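3.2 The Work Surface
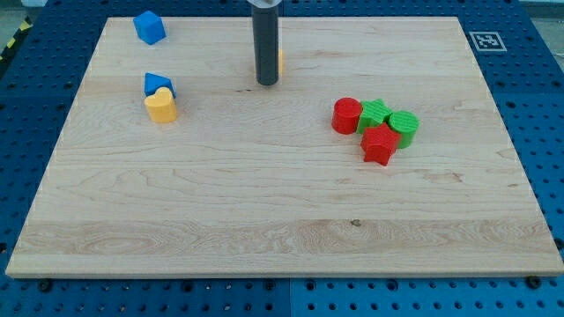

Figure 2. The tool above the board, with shape blocks to either side and a fiducial marker on the table beyond.

The Flenatero cell was built in a shared workshop, on a bench we were lent on the understanding that it would be given back. The blocks rest on a wooden board bolted to the perforated table (Figure 2). An earlier board, held down with clamps and optimism, crept 2 mm over 3,000 pushes and took our calibration with it. The grain of the new one is handsome and did the color segmentation no favors; we raised the saturation threshold and kept the wood.

Blocks that touch remain the hard case. Our first segmenter merged a star and its neighboring cylinder into one object — a shape Dunbar named the Skultitz and briefly proposed adding to the set. Section 3.3 describes the replacement.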